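Litter Box Table Opens at Tultumska Cat Center, and People Are Already Bringing Their Questions

6 March 2026

If you have ever stood in a pet store aisle with a new cat at home and no idea what to buy first, the good people at the Tultumska Cat Center would like a word with you, and they would like to have it over a litter box. The center's long-planned care corner opened this week on the ground floor of the Tudose building, and its first subject is the one that most new owners are a little too shy to ask about: how to keep a litter tray clean without dreading it.

The corner was set up by Nandini Ramasamy, who has been answering the center's telephone for longer than she cares to say and who reckons that a good half of the calls come back, sooner or later, to the litter box. People ring up to say that their cat has gone off the tray, or that the hallway smells, or that the scoop has disappeared again and they have been making do with a kitchen spoon (please don't, she says, and she laughs, but she means it).

"I wanted a place where folks could come and see it laid out on a table at a comfortable height, and take as long as they like over it," Ramasamy told us. "You can read a page of advice ten times and still feel silly with the scoop in your hand. It's a small chore, and once someone shows you, you've got it for life."

The arrangement is about as plain as it could be, a light wooden table with black curtains behind it, a tray, a scoop and a trash can with its lid open.

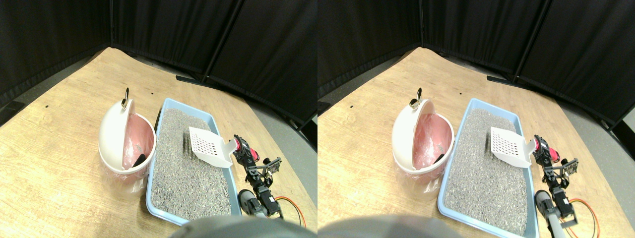

Ramasamy's first piece of advice is to put the can right beside the tray, close enough that you never have to carry a full scoop across the room. She likes one with a flip lid, left open while you work and closed the moment you finish, and she likes a liner that is generous enough to fold well down over the rim. A liner that only just reaches the top will slide in on itself as soon as anything heavy lands in it, and then you are fishing around for the edge, and nobody enjoys that part of the evening.

The scooping itself she teaches slowly. Go in at a corner, let the scoop slide along the bottom of the tray, lift, and then give it a gentle shake so that the clean litter falls back through the slots. People tend to shake far too hard, she says, which sends up dust and breaks the clumps into crumbs that are much more trouble to find afterward. Once the clumps are out, smooth the surface over with the back of the scoop, top up with a little fresh litter if it needs it, and wash your hands. A cat with a tidy tray is a cat with one less thing to complain about, and anyone who lives with a cat will know what that is worth!

The center suggests scooping at least once a day, and more often in homes with more than one cat. Anyone who is pregnant or has a weakened immune system is asked to hand the job over to somebody else in the house where possible, and to talk to their doctor about gloves and other precautions where it isn't. There is a printed sheet on this by the door, and you are welcome to take a spare for a neighbor.
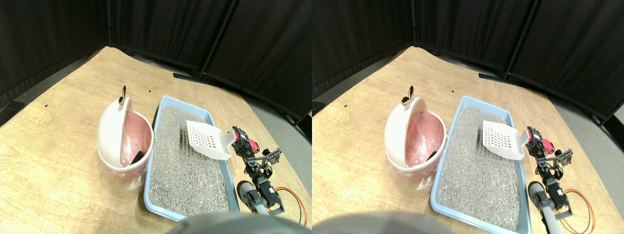 Money for the corner came out of last June's open day, which brought in $1,945, a very nice surprise after a wet morning and a slow start at the cake table. Of that, $1,699 has gone into the corner, including the printing of the sheets and a first supply of litter from Vusedico, the farm and pet store on the other side of the bridge. What is left over has been put aside for refills, and Ramasamy expects it to last well into the summer if people are sensible with the bag.

Visits are free, and there is no need to bring your cat, who would almost certainly prefer to stay home. Short sessions run for 60 minutes with plenty of room for questions at the end, and they are kept to 5 people at a time so that everybody gets a proper turn with the scoop. Children are welcome with a grown-up. Several families have already asked for places, among them one couple from the Mevon end of town who adopted two kittens over the winter and who have, by their own cheerful account, been doing nearly everything wrong.

Ramasamy is hoping to change the subject of the table every couple of months. Brushing long-haired cats is next on her list, followed by getting a reluctant cat into a carrier, a topic she says she is approaching with some humility, having been beaten at it by her own cat more than once. She would be glad to hear what else people would like to learn, and there is a notebook at the front desk for suggestions. Somebody has already written "claws" in it and underlined the word twice.

To book a place, stop by the front desk of the Tultumska Cat Center during opening hours or leave a message on the center's telephone. If you have clean scoops or unopened litter at home that your own cat has turned up its nose at, those can be dropped off at the desk as well.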